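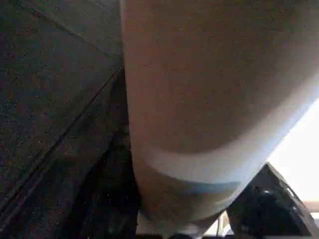 Two evenings a week is a lot to ask of people with jobs, Barış Keskin wrote when the first version of this call went around, and could we please say up front what we need from whom. So we have rewritten it. The commitment is now one evening a week, and the tasks are listed separately. If you read the earlier one, please read this one instead.

Tipoki: call for builders and testers
Posted January 16, 2019

Tipoki is a small robot arm we are building in the shared workshop at Hodgate. It is meant to pick up ordinary things from a tabletop and put them down somewhere else. The arm moves, the gripper opens and closes, and the wrist camera sends pictures to the old desktop next to the lathe. What we don't have yet is enough hands to fix the rest.

The current problem is grip. Round objects are the worst, tall ones especially. The arm comes in low from the side, closes too early, and pushes the thing over. Out of 307 logged tries in the last round, 70 ended with the object lifted and set back down where we wanted it. We would like to get that number up before we add anything new to the machine.

We are looking for people to join from now through the end of March. You can apply for one of the tasks below or for more than one.

What we need

Gripper work. You would make and fit new pads, try different shapes, and keep notes on which ones slip. Sewing or foam cutting is useful here. Metalwork is not required.

Wiring. The cable run along the arm was done in a hurry and snags when the base turns past its midpoint. We want it redone with proper strain relief and labels at both ends.

Camera and software. The wrist camera is very close to whatever the gripper is reaching for, and the pad takes up a large share of the view. You would work on the part that decides where the object is when most of it is hidden. The code is Python. It has very few comments and you are welcome to add some.

Test runs. You would set out objects, start the run, write down the result, and reset. It is slow work and you can talk while doing it. No experience needed. 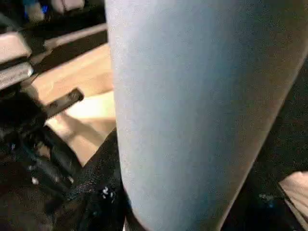 Time and place

We meet one evening a week, seven to ten, at the Hodgate workshop, back bench. Test runs can also be done on weekend mornings if two people are present. Please don't run the arm alone.

What you get

There is no pay. Parts and materials come out of the project fund, and workshop fees for the period are covered for anyone who takes on a task. All drawings and code are shared with everyone who works on the build. You may use them in your own projects.

What we ask

You should be 18 or older and have done the workshop safety session, or be willing to do it before your first evening. Tie back long hair and leave loose sleeves at home. Tell us if you can't come.

How to apply

Write a few lines to Þröstur Brynjólfsdóttir through the Hodgate message board, or leave a note in box 3158 by the front door. Say which task you want, what you have built or repaired before, and which evenings you are free. A short answer is fine. If you would like to see the arm first, come by on any build evening and ask for the Tipoki bench.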